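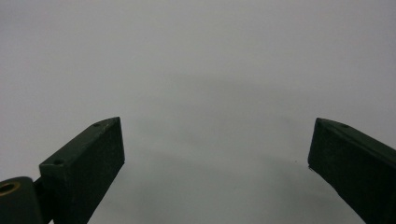 Grey worktops, one year on

I said I would write something once we had lived with the new kitchen surfaces for a full year, and it is now a bit over that. Several people asked after the first post whether pale grey was a mistake. It wasn't, but I would do a few things differently, and I have changed how I clean the kitchen more than I expected to.

The old worktops were a speckled brown laminate that came with the house. They hid everything. I could leave toast crumbs by the bread bin for two days and not see them until I leaned on them. Pale grey hides dust and flour quite well, but tea, turmeric, beetroot and anything oily all show up at once. I wipe down far more often than I used to. It takes less time each go, so over a week it probably comes out even.

We bought ours from Brorkora, the smooth matt finish in the lightest of the greys. The samples they post out are the size of a playing card and I would not choose from one again. On the card the colour looked nearly white. Once it was fitted along the whole back wall it was clearly grey, and a cool grey too, which made our cream tiles look yellow. We lived with that until September and then painted the tiles. If you are choosing now, ask whether they have an offcut you can take home for a weekend and put it under your own lights. Ours are warm bulbs over the hob and a colder strip under the cupboards, and the same surface looks like two different colours in the evening.

The daily clean is warm water, a small squirt of washing-up liquid and a cloth, then a dry cloth straight after. The dry cloth matters. We have hard water and if I leave the surface to dry by itself I get faint tide marks round the tap and along the front edge. They come off with white vinegar in water, one part to four, left on for a minute and rinsed well. Check your own care leaflet before using vinegar, because some stone tops must not have it anywhere near them.

Tea rings are the main nuisance. A fresh one wipes straight off. One left overnight needs bicarbonate of soda mixed to a paste, rubbed gently with a fingertip in small circles. I bought a tub of a cream cleaner first and it left a patch slightly shinier than the rest, to the left of the kettle. I can see it when the sun is low. Visitors can't, or are polite. I have not used the cream since and I would avoid anything gritty on a matt surface.

Turmeric I have only spilt once. The stain went from bright orange to pale yellow with washing-up liquid, and stayed pale yellow for a fortnight. Then it faded without me doing anything more to it. The window faces south and I think the light did it.

The bigger change has been what lives out on the surface. With the brown laminate I had the toaster, kettle, bread bin, knife block, two jars of utensils, the fruit bowl, a radio, the cookery books and whatever post had come. I put it all back after the fitting and it looked dreadful. On a plain pale background every single item stands out, and so does every flex.

So I took everything off, put it on the dining table, and only brought things back when I needed them. I gave it 16 days, mainly because we had family coming after that and needed the table. The kettle came back on the first morning and the toaster on the second. The bread bin came back the same week. The knife block never did, and the knives now live in a drawer tray. One jar of utensils came back with half of what had been in it. The radio went on the windowsill, which is a better place for it anyway as the reception is clearer.

What was left on the table at the end was mostly duplicates: three potato peelers, a second garlic press, a set of measuring spoons missing the one I use most. I also found the instructions for a slow cooker we gave away years ago. The charity shop had a box and a half.

The cookery books were harder. I wanted them in the kitchen but they took up a good stretch of worktop next to the fridge. In the end I bought a narrow wall shelf from Grunosari and put up 5 of them, and the rest are in the front room. The shelf was easy enough to fit. The fixings supplied with it were too short for our wall, which is old plaster over brick, so I used longer ones I already had in the shed.

For the flexes I tried the stick-on clips first. They fell off within a month, every one. I now wind the spare length behind the toaster and hold it with a reusable tie, and that has been fine.

A few things about wear, since that was the other thing people asked. There are no chips. There is one fine scratch near the sink, from dragging a terracotta pot that I should have lifted. I use a board for all cutting and a trivet for anything off the hob or out of the oven, and I would do that on any surface. The joint in the corner was resealed after eight months as the sealant had started to lift at one end. The fitters came back and did it at no charge, though it took three phone calls to arrange. I asked for grey sealant the second time. The white had discoloured and the grey looks much neater.

The cost I gave in the first post did not include taking the old tops away. I should have put that in. We paid separately for it and it is worth asking about when you get your quote, along with who disconnects the sink.

I have moved on to the utility room now, which has the last of the brown laminate and a cupboard door that does not shut. I am looking at the Tarkent range for in there, as it only needs a short run and they sell it by the metre. It will be grey again, a shade darker, mainly for the muddy boots. I have measured up twice and got different answers, so I will be doing that a third time before I order anything.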